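Bakitz practice (robotic PC disassembly)

The Bakitz practice is a set of working rules for robot arms that service or take apart desktop computers. It was first written down at the Plisteo workshop by Rhona MacLeish, and it remains a wonderfully readable document -- only 12 pages long, with plain wording throughout.

The rules are grouped into 4 parts: power, placement, contact and records. Under the power rules, a computer must be unplugged before it enters the cell. The placement rules ask for a stable case position, an open side, and cables routed clear of the arm's path. Fixtures must be fixed to the bench before any motion starts.
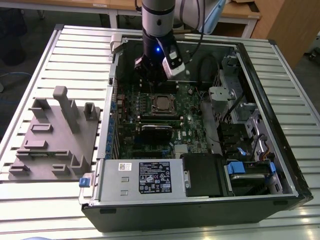

Robot arm with a wrist-mounted camera working at an open desktop tower.

The contact rules are the liveliest part! They set a slow approach speed near the motherboard and forbid pulling on wires to free a part. Power supplies stay closed at all times. A person must be able to reach the stop button in two steps or fewer.

Records are kept for each machine, including any part dropped or bent. A revised edition, dated October 1, 2025, added checks for wrist cameras -- a change long requested by users of the Bullov training course.

See also: Machine guarding; Electronics recycling; Static control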